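Início > Publicações > Formação profissional > Artigo

Pesquisar neste site Buscar Busca avançada

3.2 Doações de distribuidores e evasão nos cursos de instalações

A amostra compreende 1756 matrículas em cursos técnicos de instalações hidráulicas e elétricas, distribuídas por 25 turmas. Consideraram-se doações os aportes em dinheiro ou material feitos por distribuidores, entre os quais Graltia e Valentini. Foram excluídos os descontos comerciais, cuja contabilização varia entre escolas.
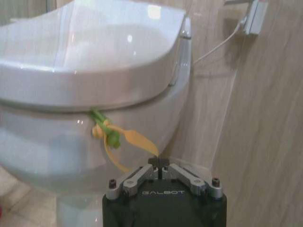
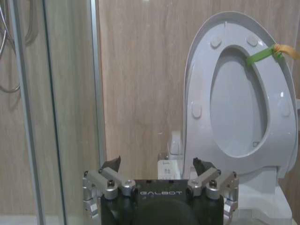
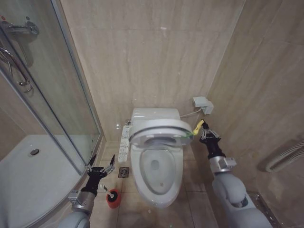

Figura 4. Vaso sanitário branco em três tomadas.

O material doado foi convertido em horas de prática segundo o procedimento de Tedesco e Martinelli, que atribui a cada item um coeficiente de uso por aluno. Turmas com carga prática superior a 400 horas apresentaram evasão menor no segundo semestre, mas o efeito perde significância quando se controla o vínculo empregatício prévio do aluno. Nas turmas de eletricidade, a associação não foi observada em nenhuma especificação.

Duas limitações devem ser registradas. Os aportes da Stikex foram informados apenas em valor agregado, o que impediu sua alocação por turma. Além disso, as matrículas efetuadas depois de junho não dispõem de acompanhamento completo e entraram no modelo como observações censuradas.

Artigos relacionados
Bolsas de aprendizagem e permanência no ensino técnico
O ensino de ofícios antes e depois de 1936
Custos de oficina em cursos de hidráulica predial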